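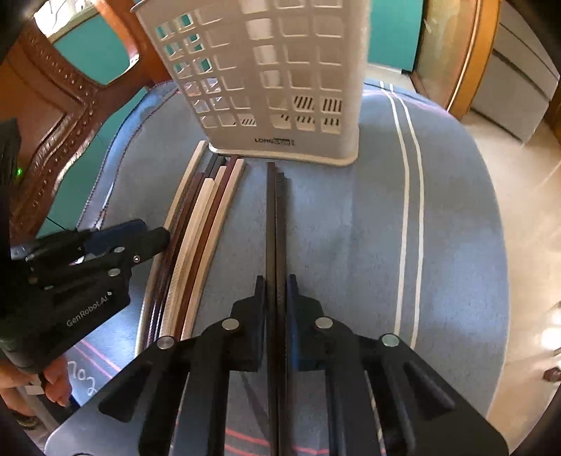

Slide 1: Sorting table, blue-gray cloth, white basket at the back, sticks to the left.

Good morning, everybody, and thank you for coming out on a Thursday when I know the parking lot is a mess. (Wait for the back row to sit down.)

I want to talk about sticks today. Thin ones, dark ones, pale ones, the sort that pile up in a craft room until you can't shut the drawer. When we took over the supply room at Bresosis we had 427 of them in one box, and I know that because I sat down one evening in December with a cup of tea and went through the whole lot, and I'd do it again, it was a lovely evening.

Go back to the picture for a second. Look at the bundle on the left, the way the colors are all mixed up together, light tan lying right on top of the darker ones. Every box of sticks I have ever opened looks like that on the inside! And then there are the two dark ones in the middle, side by side, one a bit browner and the other nearly black. On a dark tabletop I would have called those the same color and moved on. Put them on a blue-gray cloth and you can tell.

So that's my first point, the cloth. It keeps the sticks from rolling, too, which my old table at Warer never did. I spent half my life under that table. (Pause, people usually laugh here. If they don't, keep going.)

Second point, the basket. A plain white plastic one with holes in the sides does me fine, and I like being able to peek through and see if there's anything left in there. Keep it at the far side of the table so your elbows have room. I had a beautiful lidded box from Kumo for a while and I'm fond of it still, but I never once knew what was in it.

Now the sorting itself. I go by color first and length after. Lay the darks down together, line up one end, and let the other end be as ragged as it wants. Pull out two at a time and compare them next to each other, because your eye is much better at that than at judging one stick alone. Anything bowed gets its own pile. We ended up keeping 313 and the rest went to the garden bed for the peas, where a bend doesn't matter a bit.

(Pass the sample bundles around now. There are 40, so ask people to share and send them back up the aisle.)

Somebody always asks about rubber bands. I use cotton string, tied loose. The Takagi room uses paper sleeves and they look very smart, so try both.

Next slide, please, the drawer.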